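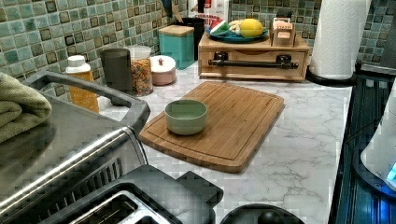
Notebook 2, p. 247

Notebooks > Test kitchen > Counter and storage

2 May 2021

Moved into the new corner today and I'm already rearranging it. The counter is lovely to look at, white with those faint gray veins, and the little sea-green tiles behind it make me want to bake something - but it fills up fast! Toaster oven on the left, toaster in front of it, the tall stuff pushed back against the tiles, and what's left in the middle is the bamboo board and whatever I manage to fit on it. So this entry is mostly me thinking about the board.

Gülizar wants it square to the wall. I keep ending up with it at a bit of a slant (I'm right-handed and I stand a little to the left, so my knife comes in at an angle) and for now it stays how I like it. We can fight about it when she's back from the Akarby visit. The juice groove is good for tomatoes and useless for seeds, which sit in it until you go after them with a toothpick. Tried the Vurgate scraper on it and the corner of the blade is too wide. Asked Selim to bring the small one from home.

The sage green bowl goes on the left half of the board from now on, as the scrap bowl. Small on purpose. A big one gets left until it smells, a small one you have to empty. I did an onion, two carrots and half a celery this morning and it took all the peelings except the celery leaves, which I wanted for stock anyway. Siebe says use the big steel one and stop fussing. Noted, Siebe.

Toaster oven: towel is hung over the left side, the olive one. Please take it OFF before switching on, I caught myself reaching for the dial with it still there. I'd like a hook for it somewhere but I'm not drilling into that tile, and the sticky hooks we had in October came down twice and took a ladle with them. Nurhan has a rail from Plukora with a clamp end that might grip the shelf in the other room. Will measure.

The row at the back, same order every time so we can grab without looking: squeeze bottle, dark gray canister, cereal jar. I had the cereal jar further along at first and Nermin kept moving it back next to the canister, and she's right, it's easier to reach there. It's the only clear one so it's also the only one where you can see at a glance what's in it. The canister needs a label. I opened it three times before lunch looking for three different things, and none of them was what's in there. Masking tape and a marker will do, no need to order the fancy Özkan ones again.

Paper towels can stay over on the right against the tiles. I thought about swapping them with the squeeze bottle, then I'd be dragging the roll over the toaster oven every time I spill, so no.

Still to do:
- label for the canister
- small scraper (Selim)
- measure for the rail
- crumb tray out of the black toaster, wash it, dry it properly before it goes back
- find out if Gülizar really minds about the board

Flatbread trial goes on the next page. I need the whole board for the dough, so the scrap bowl will have to go somewhere else for an hour - sink side, probably.

Contact the kitchen desk | © 2021 Test kitchen notebooks | Back to top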